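Forum > Textiles and Laundry > Stain and Dye Questions

Orange cloth bleeding at 900 rpm spin – detergent or dye?

kettlebrook
Posts: 354

I have a cotton tablecloth with an orange ground and a purple, pink and gray-green floral print. It went through a 40 C cycle with a standard powder, spun at 900 rpm, and the rinse water came out orange. The facing on the underside of the hem, which was white, is now peach. The print itself looks unchanged to me.

Questions:
1. Is this unfixed dye washing out, or dye breaking down?
2. Does a cold soak with salt do anything at this stage?
3. Is it safe to put anything pale on top of it while damp?

The colors as they are now: 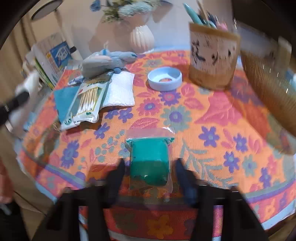 Re: Orange cloth bleeding at 900 rpm spin – detergent or dye?

Leonie Brunton
Posts: 3,214

1. Unfixed dye. Orange grounds on cotton are often reactive dye, and if the mill skimped on the wash-off there is loose color sitting in the fiber that never bonded. Breakdown would show as an uneven or duller ground.

2. No. Salt pushes dye toward the fiber in the dye bath. In a finished cloth it does close to nothing. The vinegar advice is the same story, a carryover from acid dyes on wool.

3. No.

Wash it alone at 60 C with a color detergent (no bleach, no brightener), plenty of water, and repeat until the rinse runs clear. I had a Mukcombe runner that took five washes.

Spin speed is irrelevant. It only got the colored water out faster.

Re: Orange cloth bleeding at 900 rpm spin – detergent or dye?

pell_mill
Posts: 17

Disagree on 60 C. You are assuming reactive dye. If it is a direct dye, hot water will keep stripping it and you will end up with a pale cloth and a pink drum. Test first: wet a corner, press it between two white rags with a hot iron, then do the same with a cold weight. If the hot rag is far more colored than the cold one, stay at 30 C and use a cationic fixative. Keteo sells one in small bottles.

Re: Orange cloth bleeding at 900 rpm spin – detergent or dye?

Leonie Brunton
Posts: 3,214

The rag test does not separate the two. Loose reactive dye also moves more with heat. What separates them is repetition – reactive tails off after a few washes, direct carries on. I agree that a fixative is the right tool for direct dye, but applied over loose reactive dye it traps the excess on the surface and the cloth rubs off on everything dry.

Re: Orange cloth bleeding at 900 rpm spin – detergent or dye?

kettlebrook
Posts: 355

Split the difference and ran two washes at 50 C, alone, color detergent, extra rinse. First rinse was orange, second was faint. That fits Leonie's version so far. No fixative used. The facing underneath is still peach.

Next problem is the trimmings. I have plaid bows to go with the cloth, white, cream and pale pink with blue and navy checks, and I would like to know whether they can be stitched on or need to stay removable. The label on the packet says Cuadros and gives no fiber content.
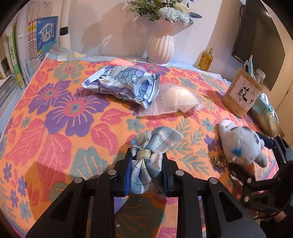 Shahla Nikzad
Posts: 88

Removable. Even if the orange stops moving, you have navy next to white in the same weave, and no fiber content means no safe temperature. Snap tape is enough. For the hem, try an oxygen bleach soak on the facing only, at 40 C, and check it every hour. I did this with a Jostari napkin set in May and the white came back, though the fold lines stayed slightly pink.

Re: Orange cloth bleeding at 900 rpm spin – detergent or dye?

pell_mill
Posts: 17

Oxygen bleach will wick up into the orange ground. I would unpick the facing and replace it.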